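Ticket 2891: Spice shelf order missing items, plus jar lid question
Opened by: Mercedes Montoya
Category: Pantry and counter storage
Status: Closed

First message

Hi there! I placed an order for the Coner two-level counter shelf and the little spice organizer kit that goes with it, and I have two problems, one of them probably my own doing.

Problem one is the kit. The packing slip says 9 label clips and I can't find a single one. I've been through the box twice and shaken out all the paper.

Problem two is the seasoning jar that I use every single morning. I put it in the kit's stick-on base ring so it would stop sliding, and now the lid keeps creeping loose. I turn it tight after breakfast, and by dinner I can lift it off with two fingers. It's the one with the spoon on the label that tells you to sprinkle it on whatever you'd like (which I do, mostly eggs).

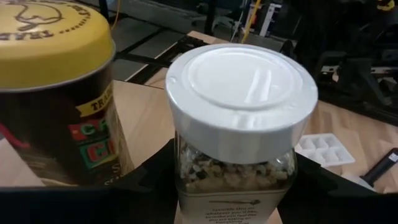 I did try wiping the threads with a damp cloth, because those tiny seeds get everywhere, and it helped for maybe a day. I also tried the jar without the ring for one night and the lid stayed put, so I'm a bit suspicious of the ring. Could it be that I'm twisting the whole jar against it when I grab it? My sister thinks I'm imagining things.

Thanks so much, and sorry for the long message!
Mercedes

Reply from Sipho Mkhize, Prinano support

Hi Mercedes,

I'm sorry about the clips. A new set is going out to you under the same order number, no charge.

On the lid, I think you're right about the ring. It grips pretty hard, and if you pick the jar up by the lid, you're unscrewing it a little every time. Could you try a few things for me?

1. Peel the ring off and leave that jar loose for a few days.
2. Wipe the threads and the inside of the lid with a dry cloth.
3. Lift the jar by the glass.

Could you also tell me what else you keep on the shelf, and whether the board rocks at all?

Sipho

Second message

Hi Sipho, you're quick! The ring is off. I had to warm it with a hair dryer and it left a gummy circle on the glass, but dish soap and a fingernail took care of that.

The board doesn't rock. I pushed on both ends and in the middle. What I keep up there changes with whatever I'm cooking – jars mostly, and now and then a small box.
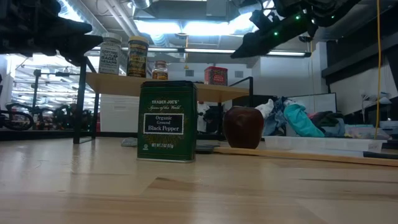
The pepper is a whole other story. The tin is tall enough that I always knock it with my sleeve when I reach past, so I'd been thinking of buying a second ring for it. After all this I'm not so sure! Do the rings even work on something with corners? The leaflet only talks about round jars, and the smallest size it mentions is 125, which I suppose is millimeters.

Reply from Sipho Mkhize

The rings are for round jars only, so please save your money. For a square or rectangular tin I'd just stand it against something heavier. Lots of people line theirs up along the counter, so they hold each other up.

Third message

Update on Saturday morning. Clips arrived, all present. The lid has stayed tight since the ring came off, so that part is solved. I've also started keeping the everyday ones in a row down on the table, with the pepper right up against the paprika, and my sleeve hasn't caught anything yet. You can close this one. Thank you for being so patient with me!

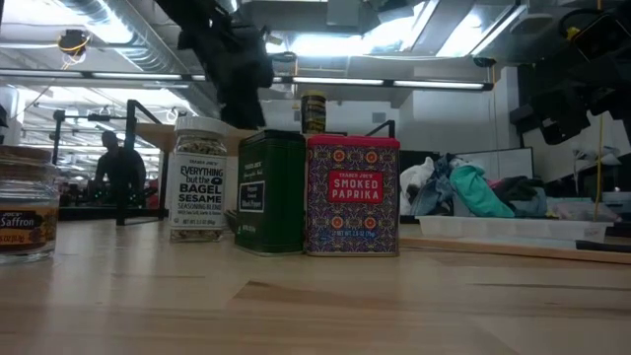

Resolution notes

Ring removed, lid holding. Replacement clips delivered. Leaflet wording about round jars passed to the product team under 201.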